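Charity registration and public advocacy: frequently asked questions

Cinville Centre for Associations Law
Questions compiled by Hortensia Escobar and Hưng Bạch. General information only.

Can a registered charity take a public position on a contested moral or social question?

Yes, provided the position relates to a purpose set out in its governing document. A faith-based charity whose purposes include the advancement of religion may publish its teaching on marriage, euthanasia or schooling. A secular charity may publish the opposite view on the same terms. The regulator does not assess which view is correct.

Is there a limit on how much of our budget can go to advocacy?

No fixed percentage applies under the model rules used by our members. The test is whether advocacy furthers the stated purpose or has become a purpose in its own right. A submission, a petition or a letter to members will rarely raise a concern. A sustained program aimed at the election or defeat of a named candidate will.

May we publish a voter guide?

A guide that sets out the responses of all candidates to the same questions, unedited and in the same type size, is generally acceptable. A guide that scores or ranks them needs advice before it is printed. Keep the questionnaire, the covering email and every reply, including refusals.

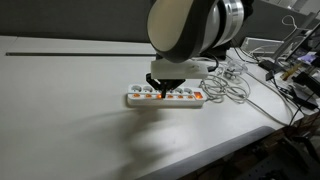 Records of this kind should be held for the full retention period in your policy, in a form that a new secretary could locate without assistance. Minutes should show who authorised publication and under which clause.

Another organisation has described us as extremist. Does this affect our registration?

Not by itself. A label applied by a private body has no legal standing. It may prompt a complaint, and a complaint may prompt a review, but the review looks at your conduct and documents. If the label appears in print and you consider it defamatory, note that limitation periods are short and that many larger incorporated bodies cannot sue at all. Mali Beddoe's briefing note, Labels and Listings, covers the exceptions in 16 pages.

Can a venue cancel our booking over our views?

This depends on the hire agreement and on whether the venue is publicly owned. In the Fivdale matter a religious association recovered its deposit of $1370 but not its advertising costs - the agreement excluded them in clause 6. Read the cancellation terms before signing.

Do we have to disclose our donors?

Names of individual donors are not ordinarily published. Separate disclosure rules apply once electoral spending passes the relevant threshold, and these differ between jurisdictions.

Can our minister or president endorse a candidate in a private capacity?

Yes. The endorsement should not use the charity's letterhead, mailing list, premises or social media accounts. A disclaimer helps but does not cure the use of charity resources.

How do we submit a question?

Write to Hiếu Trình at the Centre's enquiries desk. Member associations receive a reply within 20 working days. The desk closes for part of December.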